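**Plullireck** is a comic fantasy novel by Tove Mogensen. It follows Sida, a goose who keeps the ledgers of a flooded market town and discovers that one household has been paying its rent in borrowed weather. The book has 19 chapters and is the first of two set in the town of Nodinside.

## Plot

The story opens in June 1641, when the river has stood in the streets for over a year. Sida works nights at the toll house, copying debts by candle. She finds a page in her own writing that she does not remember making, and sets out by raft to find the tenant it names.

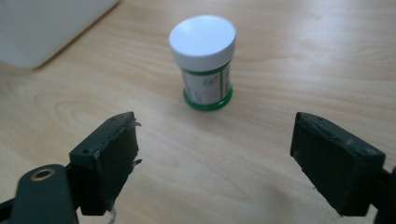 The middle chapters take place in the house of the tenant, an elderly badger who mixes inks for the town clerks. Sida agrees to work for him for seven nights in exchange for an answer. Much of the comedy comes from his shelves, where every pot must be returned to its place before dawn. The ink that matters most is kept in a short, squat jar with a white screw-on cap wider than the body below it, and Sida is told to leave it shut. She opens it on the last night, and the rain that the badger has been saving for his rent fills the room.

## Structure and style

Each chapter begins with a ledger entry, and the entries slowly drift out of step with the story. Mogensen tells most of the book in the present tense - the exceptions are the badger's long speeches, which are set as letters. The town itself is never mapped.

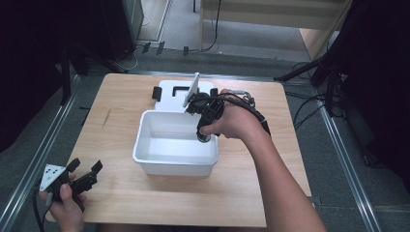

*White plastic tub with its lid lying behind it.*

## Reception

Readers generally liked the opening and the night scenes on the raft. Opinion on the ending was divided, as the tenant's debt is left unpaid and is only settled in the sequel, *Nodinside*.
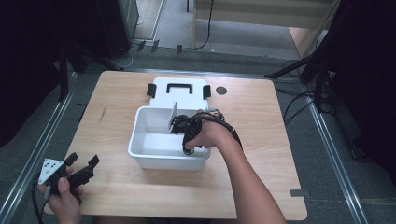 Mogensen has said that the debt "was always going to outlast the book," and that she wrote the final ledger entry before any of the chapters. The sequel picks up at the toll house the following morning.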